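The Long Way Round a Blanket
In Histon, a student robotics club has spent the best part of a year learning to make a bed, slowly 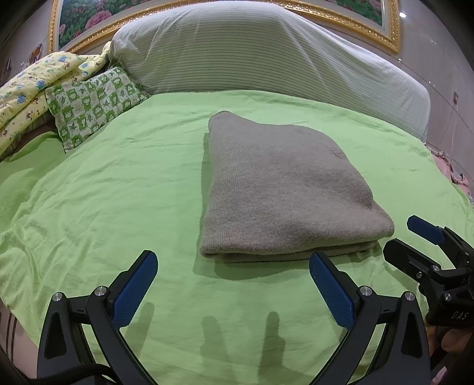
Two grippers, one folded blanket: practice on the green sheet.

There are student robotics clubs that build machines to fight each other in a pit, with saws. The club in Histon does bedding.

It began last August, when the members sat down to choose their entry for the Joubert, a small competition for school and college teams with a weakness for household chores. Other years have had to sort cutlery and water a pot plant. The current rules ask for a bed to be tidied, and run to more than 18 pages, a surprising number of them concerned with what counts as a pillow. A blanket left on the floor scores nothing. A blanket left on the floor with the sheet still attached to it costs you points you had already won.

Their project is called Clolline, a name chosen late in the evening and regretted by the following morning, by which time it was on the entry form.

Before Clolline can do anything for itself, it has to be shown. So club members take turns with a pair of hand-held grippers, one to each hand, and do the job themselves: pinch, lift, carry, put down, let go. Each go is recorded and filed as an example for the software to learn from. At the last tally they had 662 of them, labelled in a spreadsheet whose comments column has become the best thing written by anybody in the club. "Fine until the pillow," reads one entry. "Do not use, sneezed," reads another.

I was allowed a turn. I have been handling blankets without supervision since early childhood and was, I thought, bringing some experience to the team. The fingers are black plastic, with textured blue pads at the tips, and the first thing you discover on picking them up is how much work your own fingertips have been doing all these years without being thanked. I closed on the front fold of the blanket and got the top layer. I tried again, lower, and got the top layer and a good pinch of sheet. My third attempt lifted the whole thing beautifully, at which point it unfolded.

"That one's useful," said the member at my elbow, kindly, typing something into the comments column that I was not shown.

Cloth, they will tell you at some length, is the trouble. A mug is the same mug whichever way you turn it. A blanket has a new shape every time somebody touches it, and a sheet has opinions of its own about where the wrinkles should go. Much of the autumn went on the question of whether to practise on plain bedding, which is easy for a camera to make sense of, or on the sort people own. The plain camp won the sheet, a shade of lime green you could land aircraft on. The other camp got the checked pillow with the cartoon faces and the quilt with the monkeys, and considers the matter settled in its favour.

The tidying itself is done by a secondhand arm from Drekora, bought with the proceeds of 2 cake sales and a sponsored silence. It is a patient machine. Watching it approach a folded blanket is a bit like watching someone try to leave a party without waking the dog. It stops and thinks. It goes down by a finger's width and thinks again. On the afternoon I visited it made 3 attempts, and on the last of them it picked up the blanket, moved it a short way towards the pillows and set it down slightly crooked. The cheer could have been heard in the car park.

The Joubert allows teams ten minutes for the whole bed. Clolline's present pace would suit a guest who was not arriving until the weekend. The members are relaxed about this, or say they are; speed comes later, according to the plan on the wall, in a box marked "speed" with nothing else in it.

I asked whether any of them had started making their own beds at home. There was a pause, and some interest was taken in a cable. One admitted to having tried it with the grippers, for the practice, and said it had taken most of a morning.

The club meets after lessons during term. New members are welcome and should bring a pillowcase.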